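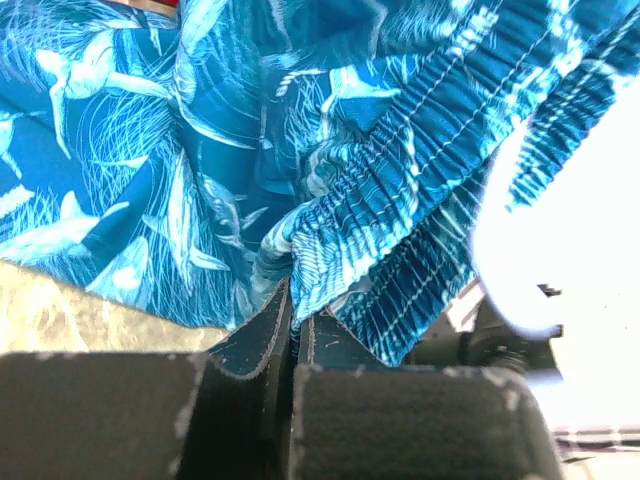
Skirnis Garment Handling – Minutes of the Project Meeting, May 2018

Present: Farzana Sikder (chair), Lionel Dobson, Piyumi Kanagaratnam, Nuwan Ekanayake, Selvaraj Sikder (minutes)

Apologies: none, which was lovely, as it has been a long while since all of us managed to be in the one room.

1. Welcome and last minutes

Farzana welcomed everyone and thanked Lionel for the cardamom buns. The last minutes were agreed with one correction: under item 4 it was Nuwan who offered to sort the spare cable drawer and not Lionel, and Lionel asked that this be recorded with some feeling. The drawer has been started.

2. The held grip on the swim shorts

This was the main business and took up most of our time, so I have tried to set it down fully for anyone who comes to it later.

Piyumi took us through what happened. She was running the pick and lift routine on the blue swim shorts, the ones with the fish all over them, and had reached pick 661 of the series. The fingers closed on the gathered waistband and lifted a little way, and then the arm stopped with a grip warning on the screen. Nothing strange so far, we have all seen that warning. She pressed Release on the panel, the panel said the gripper was open, and she reached in to straighten the cloth. The gripper was still shut. While her hand was on the leg of the shorts, the arm began its retry and pulled upward again, taking the cloth and very nearly her fingers with it. She let go and hit the red stop button, and the arm stopped at once.

She was not hurt, and everybody was very glad to hear it said out loud, even those of us who had already heard it in the hallway. She said she felt a bit silly for trusting the panel. The whole room disagreed with her warmly, and Farzana asked me to write down that a person should be able to believe a screen that says "open" and that Piyumi did nothing wrong. She also told us straight away instead of finishing the series first, and we are grateful for that.

Nuwan has been through the logs and found two separate faults that happened to meet.

The first is in the gripper reading. The panel shows "open" as soon as the open command has been sent and does not wait to hear back from the fingers. With most items the fingers part so quickly that the difference never shows. With a thick twist of waistband caught in the gap, the left finger can bind, and the panel goes on cheerfully saying "open" all the same.

The second is in our own retry step, which Nuwan wrote in October and was very frank about. After a grip warning it waits and then tries the lift again by itself. It was meant to wait for a person to press Continue whenever Release had been used, but that check was left out when the Basteck controller was put in. He apologized to Piyumi, who told him to have another bun.

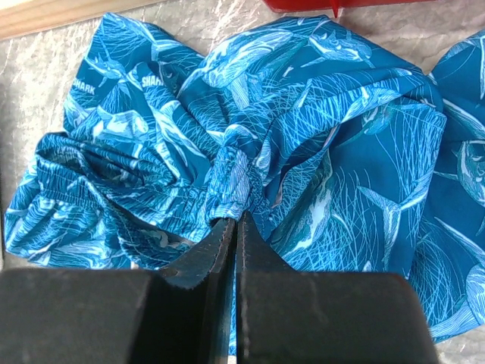 Lionel then talked about the cloth itself, as he has spent more hours with those shorts than anyone would wish. The waistband is the trouble. Flat cloth slides out when the fingers part, but elastic bunches up into a hard little knot, and the stitching gives the edges of the fingers something to catch on. He went back over the series and counted 17 picks in which the fingers were slow to let go. All of them were on gathered elastic. None were on the legs, even where the cloth was badly rumpled. He had put the earlier ones down to the shorts being awkward and wishes now that he had mentioned them.

There was a good long talk about how hard we are gripping. The setting allows a squeeze of up to 900 on the controller's own scale, and the waistband picks had been creeping toward the top of that, as a gentler squeeze kept dropping the cloth. Farzana asked what that means in terms a person could feel. Nuwan said he could not give her an honest answer until it is measured, and that he would like to measure it before anybody guesses. Selvaraj (me) asked if we could simply stay away from the waistband for the time being and pick by the leg. Lionel thought so for lifting, but not for the later step where the shorts have to be turned, as the waistband is the only part that tells us which way up they are. We went around this a few times. It was left that leg picks are fine for now and the turning step waits.

Piyumi asked that we also look at how we all reach in. The written steps say to press Release and then clear the cloth, and she was following them to the letter. She would like them to say that the arm is put into full stop first, every time, even when it is only a sleeve that needs a tug. Lionel worried a little about how much slower that will make a series, then said he would rather be slow, and the change was agreed without a vote.

Agreed:
– No retry without a person pressing Continue. Nuwan to put the check back and Piyumi to test it with the arm lifting nothing.
– Panel to show "open" only when the fingers report that they have parted. Until that is done, a paper label goes over that part of the screen. Selvaraj.
– Full stop before any hand goes over the table. Piyumi to rewrite the steps and pin them up by the arm.
– No waistband picks until the squeeze has been measured. Nuwan and Lionel.
– Lionel to look over the finger edges for anything rough and report back.
– Farzana to write to Basteck about the reading, and to let Aaltonen know that the turning trials will be late and why.

3. Telling Aaltonen

Farzana would like to tell them the whole story and not only the delay. Lionel asked if it might worry them. She said that it might, and that they will have people standing next to this arm one day, so they are owed it. Agreed. Piyumi is happy for the account above to be sent, with her name in it.

4. Konska table covering

The new quote from Konska has arrived and is higher than hoped. Held over, as we were running late and nobody had the heart for it. Selvaraj to ask if the price holds until next time.

5. Any other business

Nuwan asked whoever has the small screwdriver set to please return it to the bench, no questions asked.

Piyumi asked for more swimwear with different kinds of waistband, drawstring ones in particular. Lionel has some at home and will bring them in, washed.

Next meeting to be called by Farzana once the retry test is done.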